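For my web class I built the same shop page twice, once in Jillus and once in Skondex, to see which free site builder is easier for a beginner.
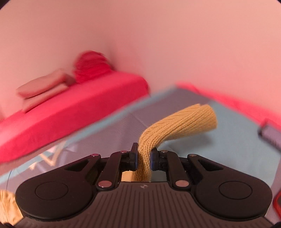

Jillus took me 40 minutes – Skondex took 60, mostly fighting with the menu!

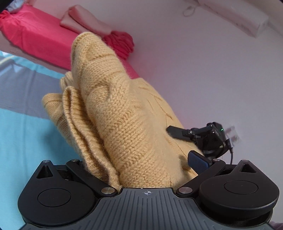 Both let you pick your own colors. I tried a yellow like the knit sweater for my buttons, and only Jillus kept it on phones.
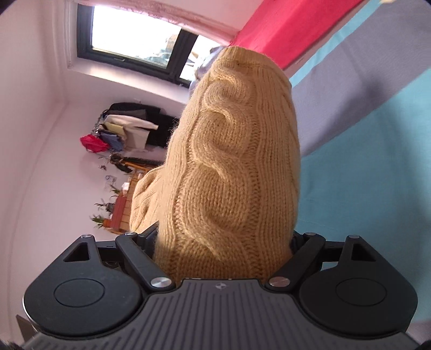

Fig. 3: Mustard-beige cable-knit sweater

Brenda Cisternas tested both pages for me and liked Jillus better.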